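Week three of collecting demonstrations and I have opinions. Thread, in whatever order I remember them.

**1/** The target is 700 episodes for one task. The task is putting a plug into a socket. A toddler can do this, which is why we buy covers to stop them.

**2/** We're at 706 recorded, so you'd think we'd be done. We have not finished throwing things out. Pushpa Agarwal does the review and she is not sentimental.

**3/** Her rejection notes are the best writing in the lab. "Hesitates like a man at a buffet." "Why did the left arm do that." "No."

**4/** First lesson, learned by me personally: if you're good at teleoperation, your data gets boring. Every reach is the same reach. The policy learns one lovely path through the air and has no idea what to do three inches off it.

**5/** So now we start some episodes badly on purpose. Gripper in a dumb place, wrist turned the wrong way. Then you recover and finish. I have never been so well suited to a job.

**6/** The trick is that you trim the bad part before training and keep the recovery. Otherwise you're teaching it to be me all the way through.

**7/** Second lesson: pauses. When I stop to think, the arms stop too, and the log fills up with frames where the right action is apparently "nothing." Train on enough of that and you get a robot that approaches the socket, stops, and contemplates.

**8/** Ours contemplated for 19 seconds on Tuesday. Duván Grajales brought a chair over.

**9/** We now cut idle stretches automatically. This also cut a bunch of slow, careful insertions, because to a speed threshold, careful and asleep look the same. Tuncay Duman rewrote it to leave anything near contact alone. Tuncay is owed a beer or possibly a car.

**10/** Naming. The arm controller is Dolan, the dataset is Lamby, and I'm the one who has to say "Lamby is corrupted" in meetings with grown adults.

**11/** (Lamby was corrupted once. One bad timestamp, a full afternoon. We've all moved on except me.)

**12/** Operators have accents. Give me a random episode with the names stripped off and I can tell you who drove it. Daithí Phelan comes in high and drops. Declan Hayes sneaks in sideways like he's late for church.

**13/** Mixing them is good up to a point. Both styles work. The average of both styles is a gripper heading confidently for the space between two good ideas. We're trying a model that can commit to one. Early results: it commits. Not always to a good one.

**14/** A full session is 60 episodes. The quality curve is very clear. The first few are stiff, the middle is lovely, and the last stretch is somebody who wants lunch. We've started putting a break in the middle and the rejects dropped enough that Pushpa mentioned it out loud.

**15/** Two arms, one strip, one fish. My office, basically.
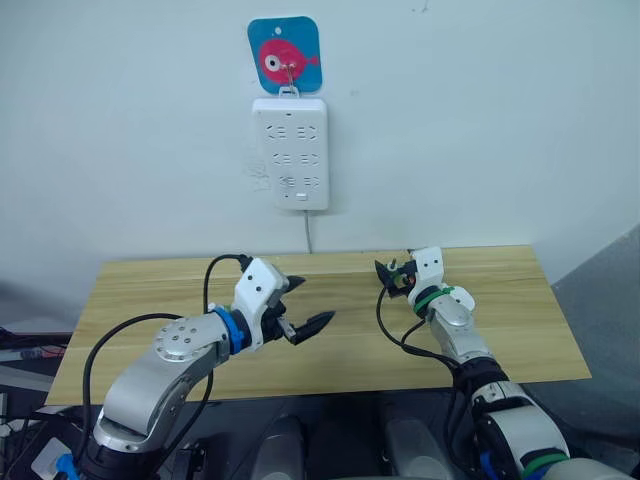

**16/** Do failed attempts belong in the training set?

Keep them, but label them. Plain imitation shouldn't copy a miss, so those episodes stay out of that run. They're still useful for training something to tell success from failure, and a miss followed by a clean second try is worth holding on to once you cut out the miss.

**17/** Related: please agree on what "success" means before you start. We had two people counting a plug as in when it was touching the socket and two counting it when it was all the way home. You can guess how the first success rate looked. It looked fantastic.

**18/** Someone will ask why we don't do it all in simulation. We do plenty. Friction in simulation is a number I typed. Friction on a real plug is between the plug and its god.

**19/** Next up is the other direction, unplugging, which everyone assumes will be easier. I assumed that too, so I've asked for extra time.

**20/** Pushpa has just sent back eleven of mine from this morning. The note on the last one says "see previous note." The previous note says "No."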